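Section 4: putting the processor in. Gesstead office towers, rev. March 4, 2024

Do section 3 first (side panel off, power cord OUT, old paste cleaned up). If the cooler is still on, go back. Questions to Hina Shaikh, not the front desk.

**You need:** new chip in its tray, paste, cooler, screwdriver, good light. Ground yourself on bare case metal before touching anything.

## 4.1 Open the socket

1. Lay the case on its side, board facing up.
2. Push the lever down and out, lift all the way.
3. Swing the load plate back. Plastic cover comes off, keep it. Boards going back to Trastetti without the cover get refused, we lost 3 that way in February.
4. Look at the pins from a low angle. They should all lean the same way. One that catches the light differently is bent. Stop, call Hina.

> **CAUTION:** no fingers, no cloth, no canned air in the socket. Pins are in the board on these, not on the chip. You can't wipe them.

## 4.2 Seat the chip

5. Hold it by the edges only. Silver side up, gold pads down. Touched the pads? Alcohol wipe, let it dry.
6. Find the small triangle on the chip corner and match it to the mark on the socket. Notches have to line up too.
7. Bring it in over the socket, level, clear of the memory slots and the tall capacitors next to them. Don't rest it on the rim while you think about it.
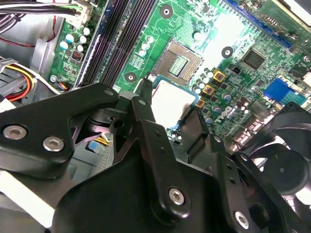

8. Lower straight down and let go. No pushing. No sliding it around to "find" the spot. If it rocks, lift it strait up and check the triangle again.
9. Close the load plate, then lever down and under the hook. Takes more force then you'd expect, some creaking is normal.

## 4.3 Paste and cooler

10. Pea-size dot in the middle of the silver lid. Don't spread it.
11. Cooler on, screws in a cross pattern, a couple turns each until they stop.
12. Fan plug to the CPU fan header.

**Note:** fan should read under 3000 rpm once it's sitting idle in setup. Over 80 C at idle = cooler is not flat, redo 10 and 11 with fresh paste.

Write the asset tag on the sheet, initial it, go on to section 5 (memory).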